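In Praise of the Slow Mender

5 min read

My grandmother kept a coffee can full of buttons on the windowsill, and I don't think she ever bought one new. When a shirt lost a button she would tip the can out on the table and push the pile around with one finger until she found something close, and if it wasn't close she'd move the odd one down to the bottom where it would be tucked in. I thought of that can last month when I stood in a store in Varthorpe holding a jacket that cost less than my lunch, and wondered who on earth would ever bother to sew a button back on it.

I'd like to make a case for mending, and for doing it slowly. I know it sounds like the sort of thing a person says once they've reached a certain age and own more than one pair of reading glasses. But I learned to mend late, at a Saturday class above the hardware store on Cisternas Street, and it has changed the way I look at nearly everything in my house.

The man who taught us, Guoqing Yu, had been a tailor for 27 years. He made us spend the whole first evening on knots. Just knots! I had brought a coat with a torn lining and was eager to get at it, and there I sat with a scrap of muslin and a length of red thread, tying the same small knot over and over while he walked behind us and said "again" in the kindest voice you can imagine. By nine I could have cried. By the third week I understood that a seam is only as good as the place where it stops.
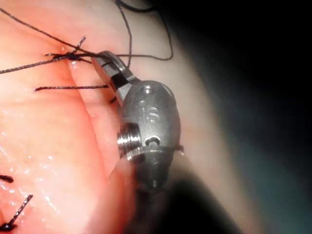

What I love most is the attention it asks for. You can't hurry a small stitch, and you can't really think about your email while you're making one. My husband says he can tell from the next room when I'm mending, because the house goes quiet and I start breathing like a person asleep. The coat took me 14 evenings. A dry cleaner would have done it in an afternoon, and done it better, and I still wouldn't trade those evenings for anything.

I do hear the objection, and it's a fair one. Plenty of people are tired when they get home. My neighbor works two jobs and has three boys who go through knees like paper, and if she wants to buy a new pair of pants instead of patching the old ones, she'll get no lecture from me. Mending was drudgery for a great many women for a very long time — my grandmother included, I suspect, whatever I like to imagine about her and her can.

Still, I wish we taught it again in schools, an hour a week, to boys and girls alike. I wish clothes came with enough cloth in the seams to let out. And I wish more of us had a drawer somewhere with a needle in it and knew what to do when the hem comes down. My own drawer is a mess, by the way, and there's a sock in there that I've been meaning to get to since spring.

Comments (3)

Gelell: My mother darned over a light bulb. I still do, though it's getting hard to find the round kind.

hemline749: Lovely piece but I'm one of the tired ones! Tape and safety pins forever.

Fulel: Is the class still running? I have a quilt with a corner gone and no idea where to begin.

More in Opinion

The Case for a Smaller Kitchen
Why I Still Write Checks
What 200 Library Books Taught My Daughter
Let the Lawn Go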